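Office chair

An office chair, or desk chair, is a seat designed for use at a desk or table, usually with a swivel base and a set of casters.
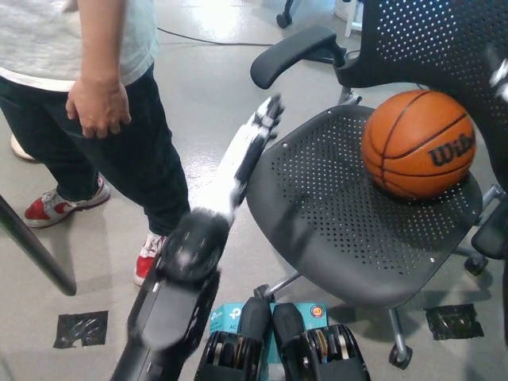
Most models allow the height of the seat to be changed, and many also adjust at the back, the arms, or both. They are used in workplaces, schools, libraries, and homes.

History

Seats made for clerks and scholars existed long before the modern office, but they were ordinary chairs or tall stools without moving parts. The growth of railroads, banks, and insurance companies in the 19th century put large numbers of people at desks for the whole working day, and furniture makers began to offer chairs that turned and tilted. Early swivel chairs were made mostly of wood and cast iron, with a screw under the seat to set the height.

In the 20th century steel tubing, molded plastic, and foam padding replaced much of the wood. Four-legged bases gave way to five-legged ones, which are harder to tip over when the sitter leans back or reaches to one side. Gas springs came into wide use in the 1970s and replaced the screw on all but the simplest models.

Construction

The seat is bolted to a metal plate that holds the tilt mechanism. Below the plate is the gas lift, a sealed cylinder filled with compressed nitrogen. Pulling a lever opens a valve in the cylinder: the seat rises if it is empty and sinks if someone is sitting on it. The lift fits into the hub of the base by a tapered joint, held by friction alone, and a worn lift can be hard to remove for this reason.

Casters come in hard and soft versions. Hard nylon wheels are meant for carpet, while wheels with a soft tread are meant for wood, tile, and other smooth floors. Some chairs — mainly drafting stools and visitor chairs — have fixed glides in place of wheels.

Upholstery may be woven fabric, leather, vinyl, or open mesh. Mesh lets air through but can sag with age. Fabric seats are usually the cheapest to re-cover.

Adjustment

General advice is to set the seat so that the feet rest flat on the floor and the thighs are close to level. Armrests should let the shoulders hang loosely. A lumbar support is placed at the inward curve of the lower back, and on some chairs it can be moved up and down. Changing position often is usually considered as important as the settings themselves.

Maintenance

Hair and thread collect around caster axles and should be cleared from time to time. Casters generally pull straight out of the base and can be replaced without tools. A seat that slowly sinks during use has a failing gas lift; the cylinder is replaced as a unit and should never be opened or drilled.

See also

Caster
Drafting stool
Kneeling chair
Standing desk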